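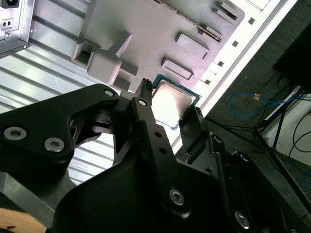 Rule one at Vernholm: edges only. A gripper never touches the contact side of a processor. Urmas Raudsepp wrote it, all 12 pages of the Dotik handling code, mostly at night.

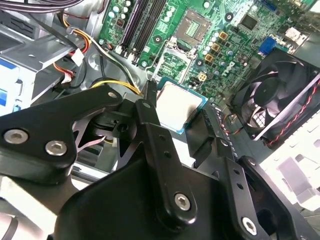
*Chip held level over the board. Slow from here on.*

Then clearance. Know where the fingers are — all of them, linkages too — before going near memory slots. Imad Bitar wants 2 people to sign off on every new path. Takes 38 minutes. People grumble, they sign. 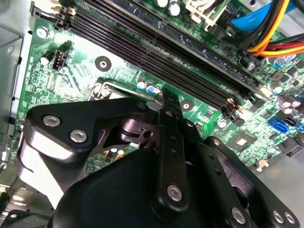
*Tight quarters by the memory slots.*

Practice goes on gray plastic first, real boards later. Speed capped at 70 percent untill the sign-off is in. 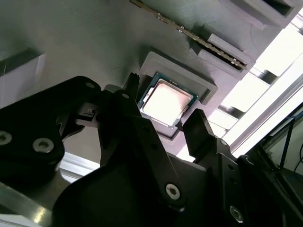
No pushing, ever. If a part resists, stop, back out, log it. The next draft is due in June, wich means more night work for Raudsepp.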